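Home Workspaces > Storage and Tidying
Thread: Small stuff on a white benchtop, baskets or drawers?

Started by sowmya_t
June 26, 2020

Hi all, longtime reader, not much of a poster. I've got a little walled-in bench, white top, metal posts in the corners, and I papered the walls of it with a winter pattern I fell in love with at a clearance place in Flolthorpe (bullfinches, pinecones, snow, the lot). I adore it and I'm not taking it down so please don't ask!

What I can't get right is the small stuff. There's never a huge amount on the top but it's always the wrong things, and they never belong together. Stapler, phone case, screwdriver, a cup with nothing in it. I put up a long white wire basket on the left wall thinking I'd use it for everything and I use it for nothing. The black basket on the back wall gets used all the time, mainly for chips.

So do I buy drawers to go under the bench, or get better at using the baskets? My brother Satish says drawers. My budget says baskets. I've also got marks on the white top that I can't shift, and I'd love to hear what people use.

StuRow
Senior member, 3,932 posts

Drawers. I'll say it before anyone else does. Open baskets are where things go to get dusty and be looked at. I had wire ones over my fly-tying bench for years and the day I took them down I got my elbows back.

That said, what's the basket doing with chips in it? You've just described a pantry.

sowmya_t

It's a very good spot for chips, Stu. Arm's length, and they don't get crumbs on the bench until I open them.

I do hear you about dust though. Does it really get worse in wire than on a plain shelf? I'd have thought it falls through.

StuRow

It falls through onto your bench.

fatemeh_r

Going to disagree with Stu (again, sorry mate). I'm a basket person. Drawers under a bench mean you have to push your chair back every time you want the stapler, and so you don't put the stapler back, and then you're in exactly the spot Sowmya's in now. If it's on the wall in front of you it goes back on the wall.

Where's the white basket hung, high or low? If it's on the side wall you may just not be facing it. Can you put up some pics of the bench?

sowmya_t

Sure, have a look and tell me what you'd do. Be nice about the birds.
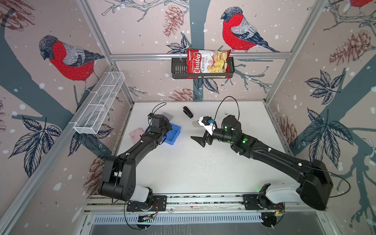
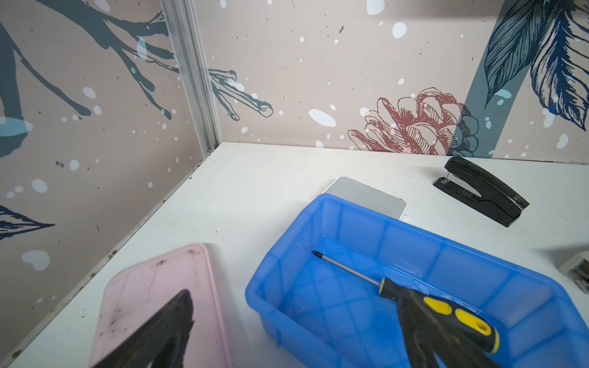
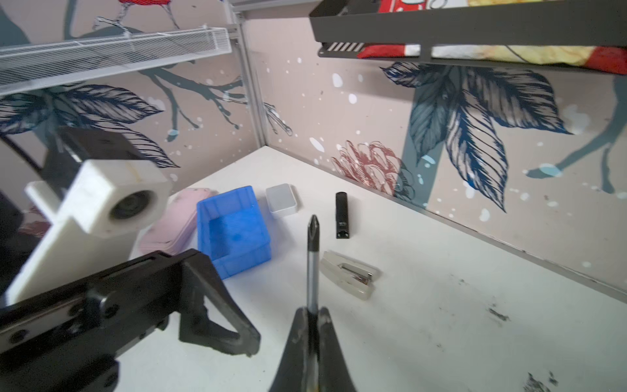

White top, winter paper, and my usual bits and pieces.

fatemeh_r

Oh I love that paper!! The pinecone in the second one is gorgeous, all those fine little lines. I thought you meant something cutesy and it's more like an old nature book.

OK so my two cents. The white basket is completely empty in the first photo and the stapler is lying at the back of the bench. There's your answer, surely? Stapler in basket, done. Though I see there's a see-through sort of beige stapler in the third one and a black one in the first, so maybe one of them could move to another room altogether.

And the blue tray is the best thing on there. I'd get another of those before I'd get drawers. Flat rim, ribs on the bottom so things don't skate around, and you can pick the whole lot up when you want to wipe.

sowmya_t

Ha, yes, two staplers. The clear one is the good one. The black one jams but I've had it since uni and I can't bin it.

The tray was from Brakow, the hardware place out past the station, if anyone's local. They had it with the garage bits.

eduard_r

Those are robins, are they not? I have the robins coming to my feeder in winter.

fatemeh_r

Bullfinches, Eduard. Big black cap, fat bill, red chest.

eduard_r

I stand corrected. I went and looked it up and my feeder visitors are also not what I thought they were, so thank you for that.

On the actual question, I am in the middle. A drawer is good for things you touch once a month. A basket is good for things you touch daily. The trouble is when people buy one kind of storage and try to make all their belongings fit it. The screwdriver, for instance. Do you use it every day? If so leave it in the tray like in your second picture. If not it belongs with the other tools, wherever they live.

sowmya_t

That's fair. I use it maybe twice a week, for fiddly things. The other tools live in the laundry, which is the furthest room in the house from the bench, so it never goes home. I should mention the yellow grips on it are the only reason I can ever find it.

StuRow

Had a proper look now. A few things.

One, I take back some of what I said, it's not a bad setup. I like the black basket on the metal bar, I assumed you'd screwed straight through the paper.

Two, Cassava chips? Are they any good? I can see Chuba on the bag and I've never come across them.

Three, that wallpaper is too busy for a work area. There, I said it. Dark leaves, snow, branches, and you're trying to find a little dark screw in front of all that. I'd go plain. You'll find you stop losing things.

sowmya_t

I KNEW someone would. It's staying, Stu! I don't lose things against the walls, I lose them on the bench. The chips are great by the way, very crunchy, quite salty. Bit like a thick potato chip that means it.

fatemeh_r

Leave the birds alone, Stu. You had fish curtains.

StuRow

They were trout curtains and they came with the house.

brikalov
New member

Hello, hope it's ok to jump in. I do a lot of white tops (I refit small studios) and wanted to say something on the marks, as everybody's gone off on birds.

In the third photo there are dark scuffs on the near right side of the top, and in the second one there are little dark flecks along the metal strip by the left wall. I'd treat those as two different jobs. The flecks in the seam look like loose bits to me, so soft dry brush first, or the crevice thing on the vacuum. If you go in wet you just make paste and push it under the strip. The scuffs are another matter. Warm water, small squirt of dish soap, microfibre cloth, and leave it sitting on the mark for 30 seconds before you rub. If that does nothing try bicarb mixed to a runny paste and go gently, somewhere you don't look at first. I wouldn't touch it with one of those white eraser sponges. They do lift marks but they also leave you a dull patch and then the dull patch grabs every bit of dirt going.

eduard_r

I have used the eraser sponges for years on my kitchen bench with no dull patches. I think it depends how hard a person rubs.

brikalov

Could be! I've seen it go badly on enough tops that I don't risk it on somebody else's. If it's your own and you've a light hand then fair enough.

sowmya_t

Oh this is so useful, thank you. I've been going at that left seam with a wet cloth like an idiot for months, so paste is exactly what I've made. Will try the brush tonight.

StuRow

Or put a mat down. A big cutting mat, mine's 1,000 mm long and it's had a hard life and the bench under it is like new.

fatemeh_r

A mat's not a bad shout for the part where you do the actual work. I wouldn't cover the lot, the white bounces the light around so nicely.

Sowmya, what's the clear grey sheet behind the tray in the first pic? If that's a spare bit of plastic you could use it as a mat for the messy jobs and just rinse it.

sowmya_t

It came out of some packaging and I kept it because it seemed like it would be good for something, so maybe that's its moment. I'll see if it sits flat.

OK, so what I'm hearing is:
stapler in the white basket, the clear one anyway
screwdriver stays in the blue tray
second tray from Brakow
brush then soap then bicarb
phone case goes to the op shop, I don't even have that phone now

satishg

Brother here. She's had that phone case on the bench for two phones. It's pink, somebody will want it. I still say drawers.

sowmya_t

You don't live here, Satish.

StuRow

Good man, Satish.

eduard_r

One more thought. I had a side basket that I never used, much the same, and I swapped it with the one at the back. After that the back one was used for tools and the side one for snacks, and I ate fewer snacks. It took 4 screws and one evening. Maybe try this before you spend money on another tray.

fatemeh_r

Eduard that's clever. The side one's a lot longer too by the look of it, would it even fit across the back?

sowmya_t

Hmm, I'd have to measure. It might bump the corner post. And it'd cover the big bullfinch if I hung it too far to the right, which I'm not having. Let me go and hold it up and see.

sowmya_t

Back again. Brush worked beautifully on the seam, you should see what came out. Soap got nearly all the smudges, the worst scuff has faded but it's still there, bicarb tomorrow. Basket does fit on the back wall if I go a bit higher than the old one, bird still visible. Haven't committed to it yet.

brikalov

Lovely. If the scuff's still there after the bicarb, do it once more and then leave it be for a few days.

StuRow

And the chips?

sowmya_t

Finished. Getting more in the big shop on the way to Mum's.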